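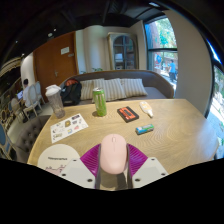
Ticket 142: hand-held gripper, fingers not closing evenly

Opened by: Zuweira Amissah
Project: Grikovau gripper, second build
Status: open, waiting on parts
Priority: normal

Problem
The left finger starts moving before the right one. With a small, smooth object like the pink mouse, the late finger pushes it sideways before the grip settles. Boxes are fine. I only see it on rounded things.

Setup
Ribbed fingers in magenta, printed at the Fesgate workshop. Dark grey contact strips on the inner faces. Light grey mounting plates, one per side. Linkage is the Takeda pattern from the shared folder, not altered. Trigger spring is the stiffer of the two we stock.

Log, January

09:40 – Checked the plate screws. One on the right was a quarter turn loose. Tightened it, no change.

10:15 – Swapped the fingers left to right. The fault stayed on the same side, so it isn't the print.

10:50 – Took the linkage apart. The right pivot pin has play in it, the left has none. Cleaned both and put them back with a drop of light oil. A bit better for the first few squeezes, then the same as before.

11:30 – Put a paper shim behind the right pin. Both fingers now start together, but the return is slow and sometimes sticks half open. Shim removed.

14:05 – Ran 9 picks on the mouse, lifting from the sides. It twisted on 4 of them.

Next steps
New pins ordered from Skisville, one size up. I'll ream the right hole to suit and leave the left alone unless it needs it. After that I want 1000 squeezes on the bench counter before it goes back on the shelf.

If anyone has the original drawing with the pin tolerance, please attach it here. The copy in the folder stops at the finger mounts.

Comment, 16:20, Zuweira Amissah
Please don't borrow the stiff spring for the other build until I've closed this.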